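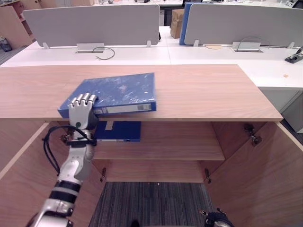

Department of Records and Office Practice, Sadlow College

Chapter 3
Keeping Paper Records

Most offices keep far less paper than they used to, but very few keep none. Signed agreements, delivery notes, inspection sheets and letters from the public still arrive on paper, and many have to be held in that form for a set number of years. This chapter deals with how such papers are sorted, labelled, stored and finally disposed of. Electronic records are covered in Chapter 4.

By the end of the chapter you should be able to choose a filing order for a small collection, write a spine label that another person can follow, keep a simple register, and draw up a retention list.

3.1 What counts as a record

A record is any document kept as evidence of something the organisation did, decided or received. A signed order is a record. A spare copy of the same order, printed for a meeting, is not, and can be thrown away once the meeting is over. The difference matters a great deal in practice. When the housing office at Narimwood sorted its back room, it found 3,870 sheets that were duplicates of papers already on file. They had been filed with care, in date order, and they took up most of one wall.

Before filing anything, ask who would need it and what they would use it to prove. If there is no answer, the paper probably does not belong in the system.

3.2 Binders, folders and boxes

Ring binders suit papers that are consulted often and added to from time to time. Sheets can be put in or taken out without disturbing the rest, and the binder stands upright on a shelf with its spine showing. Their weakness is the punched hole, which tears with use. Reinforcing rings help, as does leaving some slack — an overfull binder is hard to close and pulls at the pages nearest the cover.

Flat folders take less room and are better for short sets of papers that belong together, such as the documents for a single tenancy. Boxes are for closed records that are seldom asked for.

3.3 Labels

A spine label should carry the series name, the range of contents and the file number, in that order. Write the series name in full. Abbreviations that seem obvious to the person who made them are often a puzzle to the next clerk. Pornthip Rojanasak, who ran the file room at Tondevero for many years, had her staff test every new label on a colleague from another section before it went on the shelf.

Colour may be used to mark a series, but should never be the only guide. Covers fade, and replacements do not always match.

3.4 The register

The register lists every file, where it is kept and who has it out. For a collection of fewer than 1,000 files a ruled book or a single spreadsheet is enough. Case Study 3A follows a firm of surveyors, Arriaga, which moved 41 files to a new office in September without updating its register, and describes how they were traced.

Related chapters
Chapter 2: Handling Incoming Post
Chapter 4: Electronic Records
Chapter 5: Retention and Disposal
Appendix B: Sample Register Pages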